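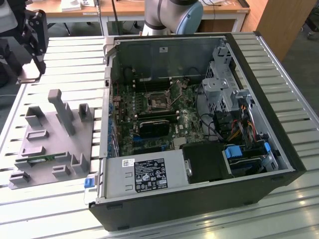 The old tower on its side, cover off, CPU socket empty.

Tamara Yurchenko keeps telling me an old desktop is worth fixing up. She sent me a guide from a site called Skudby that promises "a like-new machine in 40 minutes," and I have my doubts about every word of that, including "a."

I do like the blue plastic clips. Someone wanted you to be able to change a drive without swearing. The cables are another story — yellow, red, orange and black, all looped down behind the front panel, and the guide says to "tidy as needed." Needed by whom? I have never believed that neat wiring makes a computer faster.

Then there's the processor. The guide wants me to spend 217 dollars on parts, and that's before the cooler, which gets one line on page 9. The graphics card is a compact little thing and I'd leave it alone. The power supply I'm less sure of. Tamara says if it works, it works. She said the same about her dryer.

Petro Hrytsenko has offered me a used chip for nothing. I'll try his first and keep my wallet shut until the thing boots.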